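Household tips from the Flollum page: which chores can a machine do already?

Many readers have written to me this year with the same wish. They do not want another tip for removing lime from a kettle. They want to know when a machine will remove the lime for them. I have worked with household advice for 20 years and I try new devices when I get the chance, so I will go through the chores one by one and give practical tips for each. Where I say "machine" I mean both the simple ones you can buy in a store and the robots with arms and hands that are still being developed.

Floors

This is the chore where machines are good today. A robot vacuum does an ordinary floor well if you prepare the room for it. Put cables up from the floor, lift light curtains, and turn in the fringe of the carpet. Empty the dust box after every run, also when the light does not yet ask for it. Cut the hair out of the brush with small scissors once a week.

Corners you must still do by hand. Stairs too. I use a stiff paintbrush for the corners of the stairs, and then the vacuum hose.

The mopping models are weaker. They are fine for dust and light footprints, but dried porridge under a child's chair needs a person with a wet cloth. Lay the cloth on the spot, wait nine minutes, and wipe.

Laundry

We forget that washing clothes was automated a long time ago. What remains is everything before and after: collecting, sorting, emptying pockets, hanging, folding. Of these, folding is the one readers ask about most. I have seen machine folding of towels, and it can be neat, but it is slow, and a fitted sheet is much harder than a towel.

Until this is solved, reduce the work instead. Buy socks of one kind. Take shirts out of the machine at once, shake each one hard two times and put it on a hanger while it is damp. Fold towels in three the long way and then in half, so they stand on a shelf like books and you can take one without moving the pile.

Dishes

The dishwasher is also a robot in its own way, only it stays in its place. Loading it is the hard part for a machine with hands, because every plate comes with different leftovers and every family has different cups. Glasses are thin and slippery. If you want to make loading quicker for yourself, keep one side for deep plates and one side for flat plates and do not mix them. Put forks with the points down if there are small children in the house.

Putting things in their place

My colleague Hertta Pelkonen and I disagree about this one. She thinks tidying will be the first chore for robots with hands. I think it will be one of the last, because a home changes every hour. But I must admit that the simple parts of it, such as taking hold of a fruit basket with two hands, are a reasonable place to start. A basket has firm walls and a clear shape. The fruit inside can roll, so the basket should be kept level, and it should be held firmly but without bending the sides.
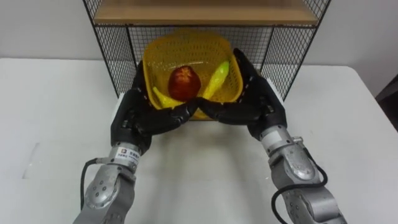 Two hands and the fruit basket first, then the robot at the table with the mesh shelf.

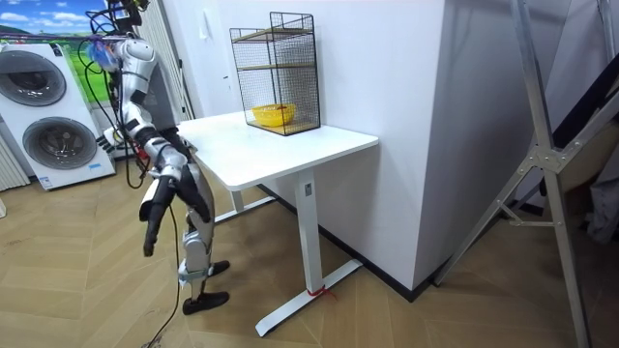

Should I wait for a household robot before I buy new shelves or rearrange my kitchen?

I would not wait. Arrange the kitchen for the people who live in it now. Open shelves at table height, firm baskets and a fixed place for each thing are good for a person with sore hands or a bad back, and the same arrangement would probably be easier for a machine later. You lose nothing by doing it this weekend.

Some tips for baskets and shelves, which you can use with or without a robot:

Choose baskets with straight, stiff walls. Soft ones fold when you pull them and the contents fall to the back.

Leave a gap of two fingers between the basket and the shelf above. A basket that just fits is a basket you will scrape your knuckles on.

Keep apples and bananas in separate baskets if you want the bananas to last longer. If you have only one basket, buy fewer bananas and buy them more often.

Wash plastic baskets in warm water with a little dish soap and an old toothbrush for the small holes. Let them dry upside down.

Wire shelves collect greasy dust near the stove. Take everything down, cover the wires with a damp cloth for some minutes, and wipe along the wire, not across it.

Windows

There are small machines which hold on to the glass and move over it. I tested one at home in Ekcombe for two weeks. On large plain windows it left a clean surface in the middle and a gray line at the edges. On old windows with small panes it was useless, because I had to move it so many times that I could have washed the whole window. My advice is a rubber squeegee and a bucket of water with a few drops of dish soap. Start at the top, dry the rubber after each pull, and do not wash when the sun is directly on the glass.

Cooking

Machines can stir, heat, weigh and keep time. They do this better than I do. Peeling, trimming and tasting they do badly or not at all. The best kitchen help in my home is still the slow cooker from my mother-in-law, with a timer plug. Cut the vegetables in the evening, keep them in a covered bowl in the refrigerator, and the morning work is five minutes.

The workshop

In the factory, machines have done heavy and repeated work for a long time. A small workshop is different. At Vainio, the repair shop where I bring my garden tools, every job on the bench is a new one, and no machine there sorts the screws. They have 49 small jars on the wall, each with one screw glued to the lid on the outside. You see the size without reading a label. I copied this at home with baby food jars and it works very well.

For sweeping the shop floor, sprinkle a little damp sawdust first. It binds the fine dust so it does not fly. Do not let a robot vacuum into a workshop. Metal chips get into the wheels and damage the brush, and fine wood dust fills the filter very quickly.

Bathroom

I know of no machine I would trust with a whole bathroom. The surfaces are wet, the space is narrow, and the dirt is behind things. Wipe the sink every evening with the towel you are going to wash anyway. Spray vinegar and water on the shower glass, but never on natural stone. Keep a squeegee hanging inside the shower and ask everybody to use it.

From the readers

A reader in Rurkotton keeps a list of the time she saved with her robot vacuum. After one year she had 196 entries, and she writes that she used most of the time to move chairs out of its way. She now hangs the chairs on the edge of the table before she goes to bed. Check first that your table is heavy enough and that the chair seat does not scratch it. A strip of felt under the seat will help.

Next time I will write about storing winter boots, and about moths.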